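Vutis pulls the plug on public follower counts, brands left guessing

Short video app Vutis has started hiding follower counts on creator profiles, and agencies that buy on the platform say they got next to no warning. The change went live this month for accounts in the US and Canada. Everyone else gets it in November.

Until now anyone could open a profile and see the number under the name. Gone. Creators can still see their own figure in the dashboard, and they can share it with a brand by sending a link that works for 10 days. After that the link dies and they have to send another one.

Vutis says in a blog post that counts "stopped telling people much of anything a while ago" and that too many users were deciding what to watch based on a number. It wants people to look at saves and replies instead. Those stay public, for now at least.

Likes are not affected. Neither are view counts on single videos.

What it means for ad money

This is where it gets messy. Plenty of brand deals on Vutis are still priced by follower tier. A contract will say so much per post up to a certain size, more above it. With the number out of sight, the buyer has to take the creator's word or ask for the link, and media planners who used to pull a list of a few hundred names in one afternoon now have to request access one at a time.

Kernell, which sells a tool for finding and vetting creators, told clients in an email that follower data in its Vutis reports is frozen as of the switch. The numbers will still show but they won't update. Kernell said it is working on a score built from saves and replies and hopes to have a first version out before the holiday rush. No date given. It is also offering a credit to customers on the yearly plan, though the email dosen't say how much.

Stalero, the other big name in that corner of the market, is going a different way. It is asking creators to connect their accounts directly so the count flows in through a login. Stalero says 416 creators did so in the first two days. That's a small slice of its database, and the company knows it. A spokesperson said the goal is to get the food, beauty and home categories done first, as that is where most of the bookings are.

Agencies are split. One planner at a mid-size shop called it "a headache in the middle of Q4 planning" and said two campaigns had already been pushed back. Another buyer was fine with it, said the tiers were a bad habit to begin with and half the big accounts were full of dead followers anyway.

Small creators seem happier

Vass, a newsletter for people who make a living from short video, ran a quick poll of its readers the morning after. It got 800 replies. Most of those with smaller accounts liked the change. Most of those with big ones did not, no shock there. The complaint that came up most from the bigger accounts was about rates, with several saying they expect brands to use the missing number as a reason to pay less.

Tabletop and product clips, cooking and unboxing and the like, could be the ones to watch. They tend to get saved a lot more than they get followed, so accounts in that lane may look better under the new setup than they did under the old. A few brands have apparently moved test budgets there allready.

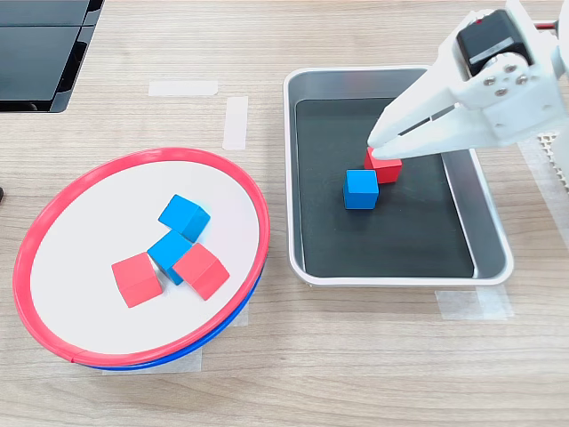
A bowl and a tray on a wooden tabletop, with strips of tape on the surface.

Vutis would not say if hiding counts will become permanent. The blog post calls it a "rollout" and not a test, but the app has walked things back before. It dropped its paid badge last spring after a couple of months.

Business accounts are in the same boat as creators, by the way. Brand pages lose the public number too, and there is no opt out. Verified retailers had asked for one according to two agencies, and were told no.

Vutis is holding a call for ad partners later this month. Questions have to be sent in ahead of time through the ads manager. We will update this story after the call.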